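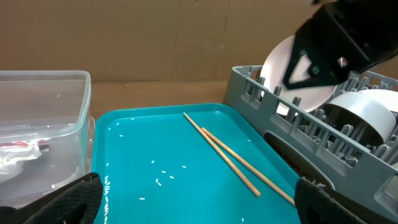
2022-08-12. Spent most of the morning on the equipment list for the January order, which has grown again, and I want to get my reasoning down while I still remember it! The Wullau fingertips come first, I think. They're 31 dollars a pair and we go through them faster than I'd like, and a tray with two chopsticks and loose grains of rice on it is a pretty fair argument for having plenty on the shelf – chopsticks are thin, rice is tiny, and a worn tip won't do for either one.

The second wrist camera from Urkine is quoted at 631, shipping included, and I'd be happy to sign for that one today. The Prurgate force sensor is 1517, and there I keep going back and forth (lovely thing, but we'd be waiting on the mounting plate too). Moldovan will hold their price on the spare gripper at 700 if we commit before the new year, so please tell me soon if you'd rather have that first. Still to do: ask Wullau about a box price on the tips.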